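Home News Opinion Money Food Contact

The rice job

Opinion, 2026-03-19

I worked in contract kitchens for 13 years before I started writing about them, and for most of that time somebody else did the rice. It was the job you gave to whoever started last. You measured it, you put the water in, you shut the lid and went on to the next thing.

Skastell, which runs staff canteens, now wants a machine to do it. The firm serves nearly 2,000 lunches a day, and it has asked its kitchen workers to help teach the robots. They hold a gripper by its handle and do the job with that in place of their fingers, and the movements are recorded. Each session is 300 goes at the same small task. Triviron, the supplier, takes the recordings away.

I have no quarrel with the machine. Scooping rice is dull and bad for the wrist by the end of a week. What bothers me is the pay. The sessions go down on the rota as ordinary kitchen hours, at the ordinary rate, when the worker is plainly doing two jobs. One is cooking. The other is passing on a skill to a company that will sell it. 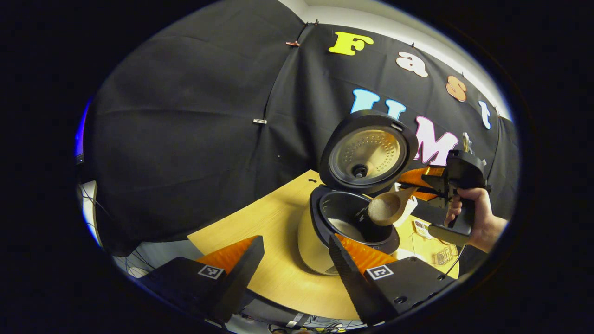

Theodorakopoulos, writing to me after my last column, took the opposite view. The staff had been asked and could have refused, the letter said, and a quiet afternoon with a gripper was easier than the pot wash. Why should anyone be paid extra for lighter work?

It is a fair question. My answer is that we don't usually pay people by how tired they are. A trainer gets a trainer's rate even when sitting down. If a recording is used for years, the person who made it should see something for it.

There is also the matter of the new starter. Rice was how you learned the kitchen. Take it away and the first day begins with knives or the hot line. Skastell has a plan for the robots up to August. I have asked for the plan for trainees and have not had one.

Comments (3)

Jamby
We did this at our place. The first hour is fine, after that your hand aches from the grip. No extra money.

potwash199
Who cleans the robot? I bet I can guess.

Theodorakopoulos
I stand by my letter, but I agree about the trainees.

We use cookies to remember your settings. Accept / Manage choices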